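Grumness Nightstand with Drawer, Gray
By Flastden 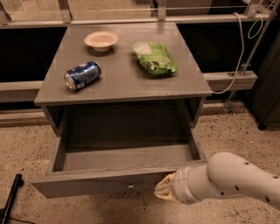

Overview

The Grumness is a square bedside table with one open shelf and one drawer underneath it. It is made of wood and painted gray. It was drawn up for small bedrooms, rentals and guest rooms, where a table has to hold a lamp or a glass of water on top and keep a few other things out of the way.

The top is flat, so a bowl or a cup sits level on it. The drawer has a single round metal knob and runs the width of the space between the sides. The shelf is open at the front only, with a panel on each side.

Who it suits

Most people buy the Grumness for a bedroom. It also works next to an armchair or at the end of a sofa, where the top takes snacks and drinks and the drawer takes remotes, chargers and reading glasses. The drawer has no dividers. If you want to keep small items apart, the Nosto drawer tray fits inside and is sold separately.

What's in the box

Top panel, side panels, shelf panel, back panel
Drawer front, sides, back and base
1 metal knob with screw
8 wood screws
2 drawer runners
Hex key and printed instructions

You will need your own Phillips screwdriver. A second pair of hands helps when you stand the frame up, but one person can do the job.

Assembly notes

Put the frame together on a rug or on the flattened carton so the paint does not get scratched. Leave all screws slightly loose until the frame is square, then tighten them. Fit the runners before the back panel goes on. Screw the knob to the drawer front last and stop when it is snug. Overtightening can crack the paint around the hole.

If the drawer rubs on one side, take it out and check that both runners are at the same height. On an uneven floor, put felt pads under the low corner. Pads are not included.

Using the drawer

The drawer pulls out a long way, which makes it easy to reach the back. Do not lean on it when it is open and do not let children climb on it. Keep heavy things such as hardback books on the shelf. The drawer is meant for light items.

Finish and care

The gray paint has a low sheen. Color varies a little from one panel to the next, and the front edge of the top can look lighter than the surface behind it. Light scuffs will show with daily use, mostly on the top. They can be touched up with the Flastden gray paint pen.

Wipe with a soft damp cloth and dry right away. For sticky marks, use a drop of dish soap in warm water. Do not use scouring pads, bleach or furniture polish with silicone. Use a coaster under cold cans and hot mugs, and wipe up spills before they reach the seams.

Delivery and returns

Ships flat in one carton. Delivery is to the front door. Orders placed on a weekday before noon normally leave the warehouse the same day.

Unused items can be returned in the original carton. Please check all parts before you start. If something is missing or damaged, contact us with your order number and the name of the part, and we will send a replacement. There is no need to send back the whole table.

Warranty

2 years on the frame, runners and knob under normal home use. The warranty does not cover scuffs, water marks or damage from moving the table with the drawer loaded. It does not apply to use in hotels or other commercial settings.

Common questions

Does it come in other colors?
Gray only at present. A white version is planned for October.

Can the drawer be removed?
Yes. Pull it all the way out, then lift the front and slide it off the runners.

Does it match the Castillo bed frame?
The Castillo gray is a slightly warmer shade. The two look fine in the same room but are not an exact match.

Is the knob a standard size?
Yes, it can be swapped for any single-screw knob of your own.

Stock note: around 3000 in the current production run. Page last updated 20/03/2020.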